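グリッパ比較検討会 第3回 議事録

開催日:2023年6月26日
場所:試験エリア横の打合せ卓
出席:チャニダ・ミースック(評価担当、進行)、制御担当、機構担当、整備現場担当、購買担当、安全担当
欠席:なし(購買担当は議題4の途中で退席)
記録:機構担当
配布資料:Memareck 評価メモ、Cluvby 評価メモ、手首カメラ搭載案、Cestby コントローラ見積(改訂版)

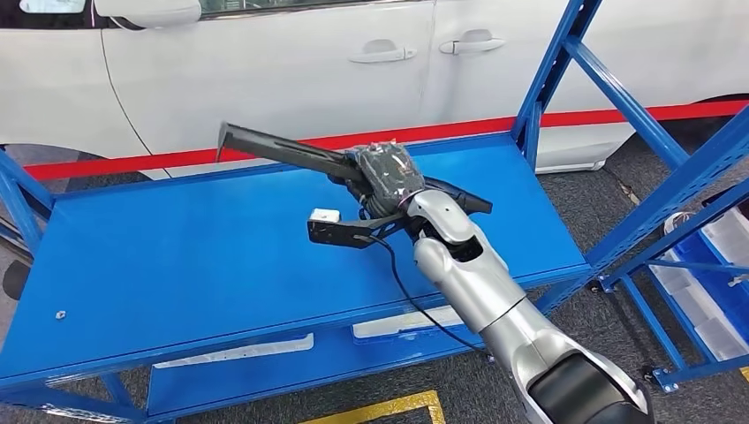
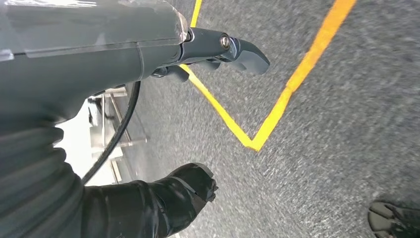

議題
1.前回宿題の確認
2.把持試験の結果
3.手首カメラと頭部カメラ
4.コントローラの選定(Cestby)
5.ケーブルの取り回し
6.安全、床の区画
7.今後の進め方

1.前回宿題の確認

前回、試験条件を揃えてから数字を出すと決めた件。進行より、条件表は作成したが全項目の統一には至らなかったと報告。具体的には、工具の置き方、把持位置の指示方法、再試行を認めるかどうかが二機種で異なる。

整備現場担当より、その状態で比較表を作る意味があるのかと質問。進行は、傾向は見えると回答。現場担当は、どの傾向がグリッパによるもので、どの傾向が置き方によるものかを言えるのかと重ねて質問し、進行は現時点では言えないと回答した。以上を踏まえ、本日の数字は参考値として扱う。議事録からの数字の抜き出しは控えること。前回、途中経過の数字だけが上の報告資料に載り、「ほぼ実用水準」という見出しがついていた。誰が載せたかは追わないが、同じことをするなら条件も一緒に載せてもらいたい。

指先の滑り止めについては、前回からの宿題がもう一件。素材の候補を集める件は未着手。機構担当(記録者)の担当であり、次回までに行う。

2.把持試験の結果

2-1 Memareck
対象は細長い平工具。試行19回、うち失敗3回。失敗はすべて持ち上げ後に工具が指の間で回ったもの。落下はしていないが、先端の向きが変わるため、次工程では使えないと判定した。

制御担当は、この結果なら十分に先へ進めると発言。現場担当は反対。理由は次のとおり。
・試行は全部同じ工具で、同じ人が置いている。
・把持位置は毎回人が教えている。自動で決めた位置での試行は一度もない。
・持ち上げて止めるところまでの試験であり、人に渡す、棚に戻すという動作が含まれていない。
・現場の工具は油がつく。試験の工具はきれいに拭いたものを使っている。

特に最後の点について、拭いた工具を掴めることは最初から分かっていたのではないかとの指摘があった。進行は、油付きは指先を汚すため後半に回したと説明。現場担当は、後半が来たことがないと述べた。

2-2 Cluvby
試行9回、うち失敗4回。メモでは「Memareck に劣る」と結論している。機構担当から異議あり。試行の数が違ううえ、Cluvby の試験では途中で開閉速度の設定を変えており、前半と後半を足し合わせてよいのか疑わしい。どの失敗が変更前のものかを尋ねたが、メモに記載がなく、制御担当の記憶に頼ることになった。記憶では前半に多いとのこと。記録者としては、記憶による内訳を議事録に数字で残すことはしない。

進行より、Cluvby は指の開閉が静かで、操作者の印象は良かったとの補足。購買担当から、静かさは評価項目に入っていたかと質問。入っていない。入れるのであれば両方を同じ方法で測ること。

2-3 「把持成功」の定義
毎回同じ議論になるため、今回決めた。成功とは、持ち上げ、決めた姿勢へ移動し、決めた時間保持して、工具の向きが許容内にあることとする。許容角度と保持時間は現場担当が決める。評価側では決めない。前々回は評価側で決めたところ、試験結果が出た後に許容が広がっていた。

この定義で今回の記録を見直せるかを確認。保持時間を記録していないため見直せない。したがって、二機種とも次回は最初からやり直しとなる。制御担当は今回の試行も有効としたいと希望したが、賛同なし。

2-4 カタログ上の把持力
両社とも資料の把持力の値は十分に大きい。ただし測定条件の記載が片方にしかなく、もう片方は問い合わせ中。現場担当より、把持力が足りているのに工具が回るなら、把持力は今回の問題に関係が薄いのではとの意見。機構担当も同意見で、接触面の形と幅を見るべきと考える。細長い工具を重心から外れた場所で掴めば、力をかけても回る。指先を広くすれば今度は棚板の近くで当たる。ここはまだ試験していない。

3.手首カメラと頭部カメラ

手首側にカメラを付ければ位置決めが安定する、というのが制御担当の主張。根拠を尋ねたところ、他社の発表で見たとのこと。発表の条件は不明。

出た意見を順不同で記す。

手首カメラは指先に近く、掴む直前の工具が見えることは確か。しかし腕自身が視野の多くを占める姿勢があり、そのとき肝心の工具側がどれだけ残るのかは姿勢によって大きく変わる。良い姿勢の画像だけを選んで資料に載せないこと。

明るい背景が入ったときの白飛びを誰も評価していない。露出を固定するのか自動に任せるのかも未定。現場は一日のうちに明るさが変わる。試験は同じ時間帯に偏っている。

頭部側のカメラは棚と車両の位置関係が分かるので、移動の判断には使える。指先の数ミリの話に使えるかは疑問。制御担当は解像度を上げればよいと言うが、解像度を上げても工具が腕に隠れれば写らない。

動作中の画像のぶれについて。制御担当は止まってから撮ればよいとし、現場担当は、毎回止まるならその時間を作業時間に含めるよう要求。含めることで合意。今までの作業時間の数字には停止時間が入っていなかったことが、このやり取りで判明した。前回の「人の作業に近い速さ」という記述は取り下げる。

結論:手首カメラは付けたまま試験を続けるが、採用の前提にはしない。カメラあり、なしの比較を同じ工具、同じ置き方で行う。カメラなしの試行を省略しないこと。

4.コントローラの選定(Cestby)

Cestby の改訂見積について購買担当より説明。初回見積より本体は下がったが、保守の項目が別立てになり、合計では下がっていない。金額は別紙参照。購買担当はこの後、別件で退席。

制御担当は Cestby を推す。理由は、両方のグリッパの接続例があるため。機構担当より、接続例とは動作確認済みという意味かと質問。制御担当が資料を読み直し、「接続可能」とだけ書かれていることを確認した。動作確認の範囲を文書でもらうこと。口頭の「大丈夫です」は受け取らない。

現行コントローラのままで何が困るのかという質問には、はっきりした答えが出なかった。応答が遅いという声はあるが、測定値がない。遅いのがコントローラなのか、画像処理なのか、途中の通信なのかを切り分けてから購入の話をする。切り分けは制御担当が行う。切り分けの手順も事前に回覧すること。

試用機の貸出について、Cestby からは可能との返事をもらっている。ただし貸出期間中に先方の技術者が立ち会う条件がついている。現場担当は、立ち会いなしで動かせないものは現場に置けないと発言。貸出を受ける場合、先方の立ち会いがある試行とない試行を分けて記録する。

本議題は継続。今回は選定しない。

5.ケーブルの取り回し

手首からのケーブルに余長があり、腕の前側に垂れる。曲げたときに引っ張られないための余長だが、長すぎれば物に引っかかる。棚の近くでは特に心配がある。

機構担当案は、腕に沿わせて途中で留める方法。制御担当は、留めると可動域が狭くなると反対。どちらも試していないので、この場でどちらが正しいかを議論しても仕方がないという進行の判断により、留めた場合の可動域を測ってから再度諮る。

現場担当より、グリッパを交換する際のコネクタの抜き差しについて。交換のたびに抜き差しするのであれば、その手間と接触不良の可能性も比較項目に入れてほしい。これは妥当な要望として採用。比較表に行を追加する。

指先を保護するカバーをつけたままの試験と外した試験が混ざっていないか、という質問が出た。混ざっている可能性を否定できない。記録用紙に「指先の状態」の欄を設ける。欄を設けるだけでは書かれないため、空欄の試行は集計に入れない。

6.安全、床の区画

床の黄色テープの内側と外側で何が許されるのか、文書がない。安全担当が尋ねたところ、出席者の説明が一致しなかった。進行は腕の到達範囲の目安と説明し、制御担当は機体の置き位置の目印と理解していた。現場担当はどちらの説明も受けていない。

安全担当の指摘:
・目安と目印が同じ色のテープでは区別がつかない。
・工具を持った状態の到達範囲は、持たない状態より長い。工具の先端まで含めて区画を引き直すべき。
・操作者が近づいてよいのはどの動作状態のときか、試験手順書に記載がない。
・非常停止を誰が持つかが試行ごとに変わっている。

機構担当より補足。先の細い工具を持ったまま腕が想定外の方向へ動いた場合のことを、今までまともに検討していない。グリッパの比較に気を取られ、掴んだ後の危険を後回しにした。この点は記録者自身の反省でもある。

安全担当から、手順書ができるまで工具を持たせた試験を止めるよう要請。制御担当は日程への影響を理由に、低速なら可とする案を出した。安全担当は低速の定義がないとして認めなかった。要請どおり停止とする。工具を持たせない動作確認は、安全担当の了解を得て行う。

車両側の保護についても、車体に腕が接触した場合の連絡先と手順を決めておくこと。試験用の車両だからといって傷をつけてよいわけではない(現場担当)。

7.今後の進め方

制御担当から、今月中に Memareck に一本化して先に進みたいとの提案があった。理由は日程。現場担当、機構担当、安全担当は反対。条件の揃っていない数字で一本化すれば、後で不具合が出たときにグリッパを疑うべきかどうかも分からなくなる。進行は判断を保留した。

採用しないという結論もあり得ることを、改めて確認した。現場担当は、手渡しなら今は人がやって困っていないと発言している。自動化した場合に何が減るのかを、比較表の最初に書くべきだとの意見。進行は次回までに草案を出す。書けなかった場合は書けなかったと報告すること。

Cluvby の扱いについては、今回の結果だけで候補から外さない。速度設定を固定して取り直す。設定値は試験前に用紙へ記入し、途中で変えた場合はそこで一旦打ち切り、別の試験として数え直す。

決定事項
・本日の把持試験の数字は参考値とし、報告資料に転載しない。
・把持成功の定義は2-3のとおり。
・作業時間には撮像のための停止時間を含める。
・工具を持たせた試験は手順書の承認まで停止。
・コントローラは今回選定しない。

宿題
進行(ミースック):試験条件表の統一、試行回数を両機種で揃えた計画、自動化で減る作業の草案
制御担当:応答遅れの切り分け手順の回覧と測定、Cluvby の設定変更の記録が残っていれば提出
機構担当:指先素材の候補、ケーブルを留めた場合の可動域測定、記録用紙の改訂
整備現場担当:許容角度と保持時間の決定、油の付いた実工具の貸出
購買担当:Cestby への動作確認範囲の書面照会、把持力の測定条件の再問い合わせ
安全担当:床区画の引き直し案、試験手順書のひな形

次回:手順書のひな形が回ってから日程を調整する。先に日程だけ決めることはしない。

議事録への修正意見
回覧後、制御担当より、2-1の「次工程では使えない」は言い過ぎであり「使いにくい」としたいとの申し入れがあった。現場担当に確認したところ、向きの変わった工具は受け取った人が持ち直すことになり、それでは使えないとの回答。原文のままとする。

ミースックより、2-2について、Cluvby のメモの「劣る」は自分の書いたものであり、撤回して「判定できず」に改めるとの連絡あり。メモの改訂版は記録用紙と同じ場所に置く。旧版は消さずに残しておくこと。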